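Prarnetine Residential Services Board
Housekeeping and Furnishings > Shared Rooms
Topic: Cloths on tables with a recessed burner, and sheet changes in the same room
Replies: 7

warrier_frontoffice
Wednesday, 9:10 am
Members are asked for their views on a point that has come up at Warrier House. Several of our shared rooms combine a dining table, a sofa under the window and a bed. The tables are round and have a burner set into the top. Residents have asked that a cloth be kept on the table when no meal is being prepared. Our present rule (notice 3435) forbids any covering on a table with a burner, whether or not the burner is connected. Residents consider the rule too strict, and I would like to know how other houses have worded theirs before we revise it in September.

lendgate_safety
Wednesday, 9:48 am
Lendgate does not permit it. A cloth left on a burner table will at some point be there when a person turns the burner on. Our wording is as follows: "Tables with a cooking surface shall be kept free of cloth, paper and plastic bags at all times." Papers and shopping are a greater concern to us than tablecloths, as they collect near the edge and remain there for days. I would advise against any revision.

R. Poojary
Wednesday, 10:25 am
With respect to the previous poster, a rule of that kind is seldom observed in a room where people eat, read and fold laundry at one table. At Fanberg Court we permit a cloth on two conditions. The burner must be switched off at the wall, and the cloth must be removed in full before the burner is used. Folding it back to clear only the burner is not accepted. The wording was agreed with residents and has been in force for two years.
Raghavendra Poojary
Furnishings Supervisor, Fanberg Court

lendgate_safety
Wednesday, 10:41 am
May I ask how the second condition is checked? A condition that depends on each resident remembering it is, in my view, equal to having no condition.

R. Poojary
Wednesday, 11:15 am
It is checked at the weekly room visit, in the same manner as every other condition in the agreement. I accept that a weekly visit does not cover the remaining six days. The wall switch is the principal safeguard, and it has a cover plate. Houses without a separate switch should not adopt our wording.

stonetop_mgr
Wednesday, 1:30 pm
A separate matter for the original poster. Please consider the tabletop itself. We had a speckled stone-look top that was kept covered for a whole season, and the damp trapped under the cloth left a dull ring next to the burner. The repair invoice was for $67, and the mark is still visible in strong daylight. Any cloth should be lifted and the surface wiped and dried at each cleaning. The join between the burner and the top holds crumbs and should be cleaned with a soft brush – never with a blade.

warrier_frontoffice
Wednesday, 2:05 pm
Thank you. The point about the join will be added to our cleaning sheet. A further question for all members: where the bed is in the same room, do you allow the table to be used for sorting the sheets? Our staff prefer it, as the sofa is usually taken up by cushions.

R. Poojary
Wednesday, 2:50 pm
We allow it with the burner switched off. The cloth should be shaken out away from the table. The sheet is a task for two persons, each taking a corner, and the fold is opened across the mattress before either side is tucked. One person working alone tends to drag the sheet over the quilting and leave the far corner short. Cushions stay on the sofa throughout and blankets go on the ledge, so that nothing is placed on the floor. Three views of a room of the kind under discussion are attached. 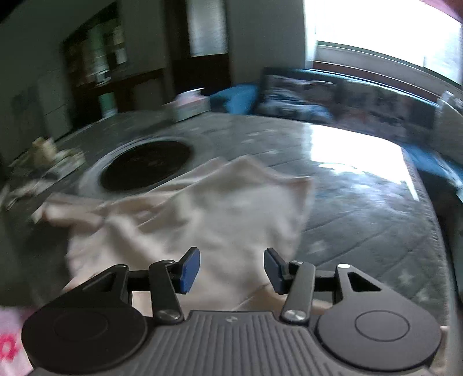
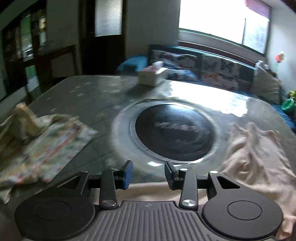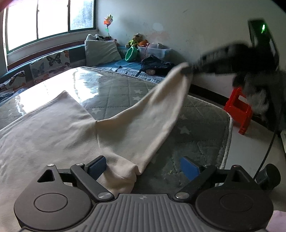
Attachments, in order: off-white cloth on the round table with the burner; the black disc in the tabletop and its light gray ring; the sheet being spread on the quilted mattress.

lendgate_safety
Wednesday, 3:20 pm
I have reviewed the attachments. The first shows precisely the arrangement our rule is intended to prevent, with cloth and loose papers on a table that has a burner in it. I have no objection to the handling of the sheet. Lendgate's position on the table is unchanged, and I would ask that it be recorded in any summary sent to member houses.

warrier_frontoffice
Wednesday, 4:00 pm
Both positions will be recorded. Warrier House will prepare a draft based on the Fanberg wording, limited to rooms with a separate wall switch. Notice 3435 remains in force in all other rooms. Comments on the draft may be posted in this topic.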